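Chapter 7
Trying Before You Buy: The Drokari Practice Kit

When I started teaching this course at Clembridge, I had one real arm and far too many students wanting a go on it. Then Keyvan Mahmoudi talked me into the Drokari kit, a simulator you rent by the term - and I've been fond of it ever since!

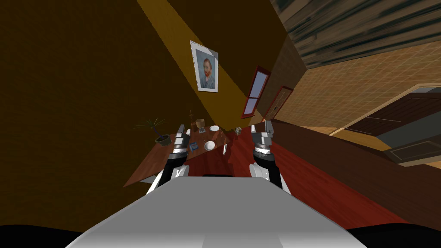

My favourite part of the kit is the tidying exercise, and we'll spend most of this chapter on it. You drive two arms, each with a parallel gripper, and you decide what gets picked up first. I'd leave the potted plant alone to begin with (those spiky leaves are a nuisance) and go for the tan cup or the white bowl on the table. Don't be shy about bumping things.

A licence covers up to 80 students, and resetting the room costs you nothing but a keystroke. Have your login handy before you read on to the first setup task.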